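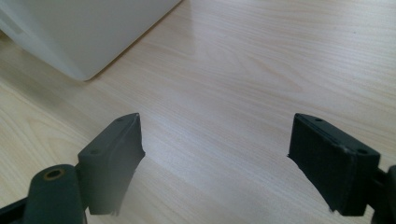 Kiri Mudgway

3 min read

Speaker notes, Clarkville library evening, 3 October 2021

Open with the ferry timetable. Wait for people to read it.

The Romisard crossing started with one boat and a fare box. In its first summer it carried 564 passengers, mostly farm workers and their bicycles. Read out the Öberg letter here – second paragraph only, the first is all about the weather.

Next, the bridge vote. Clarkville had roughly 3,000 residents then and the ferry company expected to lose them all. It kept the morning run and dropped the evening one. Mention the 60-cent fare.

Pause for the map. Point out the old landing, north of the grain store – people always look south.

Torunn Öberg has the logbooks and will take questions on the crew. I'll take the ones on money.

Last boat was in September. Finish with the captain's entry for that day, then lights up.

12 shares
4 comments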